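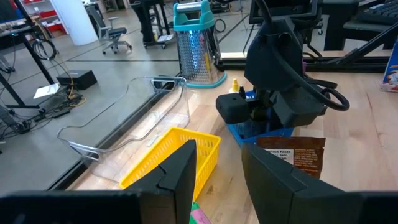

Kahsay is a two-armed tabletop kit that ships in two crates and, according to the small company behind it, can be sorting your groceries by the end of the afternoon. I spoke with the product lead at Bernby, the firm that makes it, on a Saturday morning when the shop was quiet and the coffee was terrible, and I came away wanting one badly.

We started with the table, because that's where every visitor starts. Pale wood, a black metal rail along the side, and on top of it the sort of stuff you'd find at the back of anybody's pantry: a yellow basket, a big clear bin, a box grater, a snack packet, a blue tray with little bottles in it.

"People expect colored blocks," the product lead told me. "We did blocks for a month and got very good at blocks. Then a customer put a bag of chips down and we all learned something!"

Packets are hard, it seems. They crinkle, they slide, and they never lie the same way twice. Clear plastic is worse. "A clear bin is a rotten thing to look at through a camera. You see the floor through it. You get a faint line where the edge is, and that's your lot. So we keep one on the table all the time, and if a new version of the software can't cope with it, it doesn't go out."

The fingers are what won me over. They're long, black and angular, coming down to a point, and they come off without tools. I asked why so pointed. "Small bottles," was the answer, straight away. "You want to get in between two of them standing side by side in a tray. Our old fingers were wide and friendly and knocked everything over."

Each arm has its own small camera near the gripper, so the software gets a close view of whatever it's reaching for. The planning side is called Revotgate, and it lets you show the arms a job by guiding them through it yourself. Bernby suggests 35 demonstrations for a simple move into a basket and 100 for anything where the arms have to hand an item across. That sounds like a lot (I thought so too), but each one is short, and you can stop for lunch.

What about the weak spots? I was glad to get a plain answer. The cables take up room, and the one on the arm needs a generous loop or it pulls. The manual is thin. Setup on an uneven floor is a pain, and a dealer in Etberg now sends out leveling feet with every order, which Bernby plans to copy.

"And the grater," the product lead added. "All those shiny little holes. Grab it by the handle and you're fine. Grab it anywhere else and we'd love to see your data."

The next batch is due in January.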